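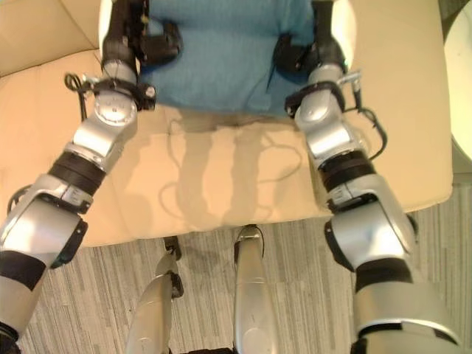

*Both grippers on the blue cloth, cable still lying on the cushion.*

**pelletier_c** wrote:

OK, I love this task and I want our written rules to be as good as the task is! Draft 2 of the soft-goods checklist for the Grirstead site is below. Please pick holes in it before I send it to Petronella.

1. Work surface clear of anything that isn't part of the task, cables included.
2. Both grippers closed on the cloth before any lift.
3. Cloth held just above the surface, never high enough to swing.
4. Arm cables checked for slack at the wrist and elbow before each session.
5. Operator within reach of the stop button, one person only, no handing over mid-episode.

We logged 1,406 episodes through November and I'd like every one from now on to follow the same page.

---

**ekwueme_chib** wrote:

Great stuff, especially 3. But your own picture breaks rule 1! There's a thin cable looped across the middle of the cushion, in the middle of the shot.

I'd fail that episode. A gripper that comes down for a second grasp can pinch it, and then you've got a snag with two arms pulling.

---

**mtshali.f** wrote:

Disagree with failing it. Homes have cables on sofas. If we strip every surface bare we get lovely tidy data and a policy that panics at a phone charger. At Vadwood we tag those episodes "clutter" and keep them. 183 tagged so far and they're some of my favorites to watch.

---

**ekwueme_chib** wrote:

Tagging is fine if somebody put the clutter there on purpose. My problem is the accidental kind. Is it a live cable? Does it run back to the robot? The rule should make the operator answer that before starting.

---

**pelletier_c** wrote:

Ooh, I can work with that. New rule 1:

> Surface clear, or clutter declared in the log before the episode starts. No powered cable inside the reach of either gripper.

---

**mtshali.f** wrote:

Yes! Happy with that. Still not sold on rule 5, though. Our sessions run long and a swap between episodes has to be allowed.

---

**obura_e** wrote:

It says mid-episode, so swaps between are OK as I read it. Can we add something about legs and rugs? Ours stands on carpet too, and I'd like the feet checked whenever the sofa gets moved.

---

**pelletier_c** wrote:

Adding it as rule 6. Draft 3 goes up tonight, keep them coming!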